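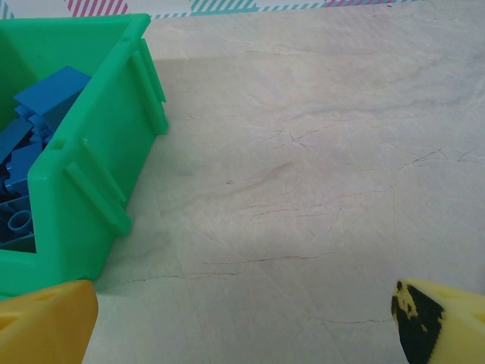 Sorting Table Build, Gallery
Posted December 11, 2019

Welcome to my page for the sorting table. I build it in the shared workshop on Sotville, where I rent a bench and a shelf. My first hobby is radio, and robots came to me only this year in February, when a member who was moving away sold his old parts. I am writing in English so that the people of the Justent forum can read it too. Please excuse my mistakes in the grammar.

The table has a simple task. There are bins with blocks in different colors, and the arms should take a block from one bin and place it in another without dropping it on the way. I wanted to finish this before the summer. Now it is winter and I am still adjusting the fingers.

Click on a picture to see it larger. The text under it is from my workshop notebook, a little shortened.

Notes on the fingers

The finger bodies are yellow, with a black pad on the inner side. The yellow shows through the black in many spots on one pad, and I will change it when I have a free evening. I tried three materials for the pads. Silicone sheet was very good for holding but it collected every hair in the workshop. The cork was too hard. The foam rubber is what I use now. I cut it with a sharp knife and a steel ruler, and glue it with contact glue. Please wait a full night before you use the pad. I waited one hour the first time and the pad went away with the block.

Blocks with studs are more difficult than I expected. When a brick lies flat, the fingers find two straight sides and everything is fine. When it leans on its neighbors, the fingers touch a stud first and the brick turns. For this reason I practice on a loose pile and do not arrange the bricks before a run. It is slower, but I learn more from it.

The bin also matters. A stiff rim pushes back on the finger, and then the motor at the wrist becomes warm. I changed the path so that the fingers come down straight from above and move to the side only when they are inside. It costs 2 seconds for each block and I accept this.
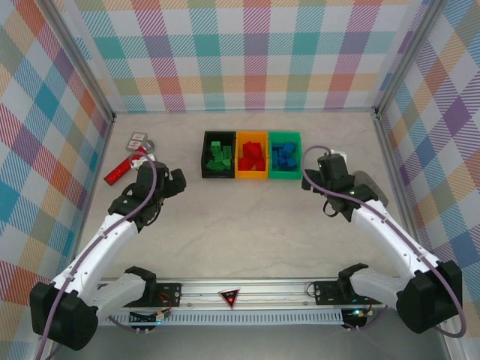 The table with both arms and the three bins in a row: green blocks in the black bin, red in the yellow-orange, blue in the green.

Notes on the frame and walls

The frame is aluminum profile from Vedden. I ordered the long pieces already cut, and this was worth the money, because my own saw does not make a square cut. The two arms are fixed to the front rail. If you copy this, put the bolts in loosely, bring both bases to the same height, and tighten everything at the end.

Several people asked me about the plaid on the walls. It was the cloth we could agree on in the workshop. I like it very much. It hides the screws, and from the bench the whole thing looks like a small puppet theater.

The purple cables were too short in my first version and pulled at the wrist when the arm was stretched. I replaced them with longer ones and left a big loop over the gripper. A big loop looks untidy, but it has not caught on anything so far.

The boards below the rail still need a cover. I drew one in the Du Plessis drawing program and printed it two times, and both times it was too narrow for the connectors. The third one is waiting for filament.

Test results until now

My test is 100 blocks in a row, and I write down each drop. The best run had 10 drops. Most of them were small wooden pieces which stood on their end. I have made 400 picks with the newest pads and will write again when the number is higher.

Still to do: the cover for the boards, labels for the cables, new pad on the worn finger, a better lamp. If you have built something similar, please write to me through the forum, also if your solution is different from mine.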